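The Bedroom Bin Is the Wrong Place to Economize

Most advice on clearing a room starts with containers. Buy boxes, label them, assign every object a category, and the room will sort itself out. I have followed this advice in four apartments and now consider it mostly backward. The limiting factor in a bedroom is disposal. Storage comes second, and in many rooms it is not a problem at all.

My argument rests on a plain observation about flow. Objects enter a bedroom every day: mail, packaging, snacks, shopping bags, things carried in a pocket and put down. They leave only when someone carries them out. If the exit is slower than the entrance, the difference accumulates on the floor, usually in the strip between the bed and the closet, where there is just enough width to put things down and still walk past them.

For a month, in July, I kept a log of everything that went out of our bedroom as trash. I wrote down each item and where I had picked it up. The total was 196 items. Very few of them had ever been worth keeping. They were wrappers, receipts, tags, torn gift wrap, padding from parcels and thin plastic bags. Each of them had been waste from the moment it came into the room, and most had been lying there for days because the only bin was in the kitchen.

I moved a bin into the bedroom halfway through the month. It did more for the floor than the wardrobe organizers I had bought the previous winter from Lulledell, which are still in use and still hold the same sweaters.

Přemysl Vávra, who edits the newsletter at Itlow, objected to this when I sent him a draft. In his view a bin in the bedroom encourages eating in the bedroom, and the wrappers I was so pleased to capture would not exist without it. I take the point, but I do not think it survives contact with an ordinary household. People eat in bedrooms. Children certainly do. A rule against it produces wrappers under the bed. 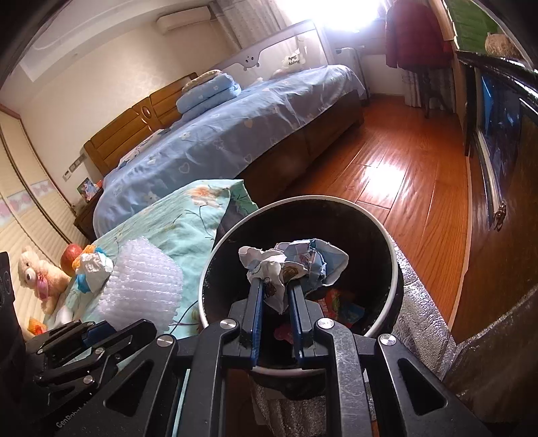

The second part of the argument concerns order of operations. The standard method tells you to pull everything out, make piles, and decide on each pile in turn. This is sound for a garage. In a bedroom it mixes soft items that will stay, such as blankets and toys, with packaging that will go, and the two hide each other. A blanket bunched on the floor can conceal a surprising amount of paper.

I recommend a trash pass first, with nothing else permitted during it. Set the bin on the floor next to the worst patch, not in its usual corner. Pick up only what is plainly waste. Crush paper before dropping it in; a flat sheet of gift wrap bridges the opening of a small bin and makes it look full when it is nearly empty. Leave toys, bedding and bags where they lie. Do not fold anything. Folding is a separate job, and it goes faster on a floor with no scraps on it.

Two kinds of object cause trouble in a trash pass. The first is packing material that might be reused, bubble wrap above all. I allow one sheet, stored flat behind the wardrobe, and discard the rest. The second is the insulated shopping bag. It is bulky, it does not fold well, and it belongs near the front door with the other shopping bags. Carry it there once the pass is finished. If it stays in the bedroom it becomes a container for small items nobody has decided on.

On the bin itself I have firm preferences. It should be round, so that it can stand against bedding without catching on it. It should be open, because a lid adds a step and the step is enough to send a wrapper back to the nightstand. A dark interior hides stains. I use a plain one from Gedside. Capacity matters less than people assume — a small bin emptied often is better than a large one emptied when it smells.

Uriel Xolalpa, my neighbor, keeps a bin on each side of the bed and reports no floor clutter. I think one is sufficient in a room of normal size, provided it stands on the side where people sit down.

None of this replaces storage. A wardrobe that will not close needs attention, and so does a toy collection that has outgrown its shelf. But those are slower problems, and they can be measured properly only after the waste is gone. Start with the bin, and leave the boxes at the store until the floor has been clear for a week.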